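Speaker notes – Sorting and storing small parts in a repair workshop

Opening. State the scope first: parts under the size of a hand, held in open bins, in workshops with a single stockroom. Pallet storage is out of scope. Cases come from two sites, Pevville and Plunditz.

Slide 2. Sorting surface. Small dark fasteners are hard to see on a dark, patterned top. A plain, muted cloth with a tight weave is enough. Keep the receiving bin beside it, at the same height, and empty it before each batch.

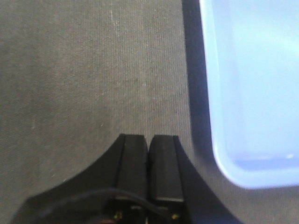

By Tesfamariam
Workshop Methods, notes revised 26 January 2023

Slide 3. Mixed stock. Plunditz began its June audit with 847 part numbers on the list. Go through the three causes of mixing in order: returns put back by eye, labels attached to the bin and not the shelf, and two thread standards stored side by side. Pause on the third. M6 and quarter-inch bolts look alike in poor light and will start in each other's nuts before they bind.

Slide 4. Bin position. Fast movers go between waist and shoulder. Heavy stock goes low. The top shelf is for parts drawn less than once a month. Pevville moved 9 part families down one level and left the rest alone – mention that no new racking was bought.
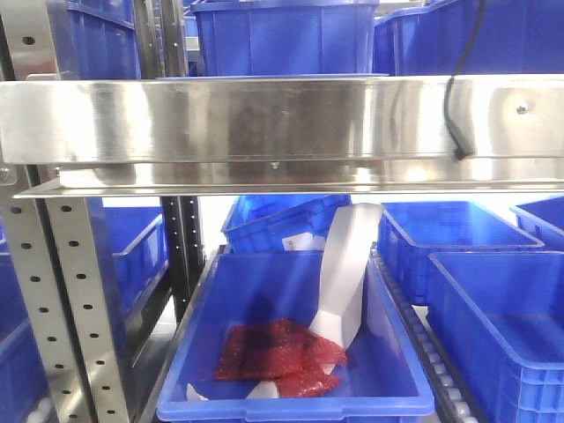 Reading time: 2 minutes

Slide 5. Labels. One code per location, printed large, on the shelf edge. The code does not describe the part. Descriptions change when a supplier changes, and the location does not. Pemaditz is the list format used at both sites; show the blank sheet only.

Slide 6. Reorder point. Usage per week times lead time in weeks, plus a margin. Work one case on the board: 7 per week, lead time 2 weeks, margin 9, reorder at 23. Expect a question on irregular demand. Answer: use the highest week on record and review it yearly.

Handout is the blank sheet and the slide 6 formula. Take questions on labels before questions on software.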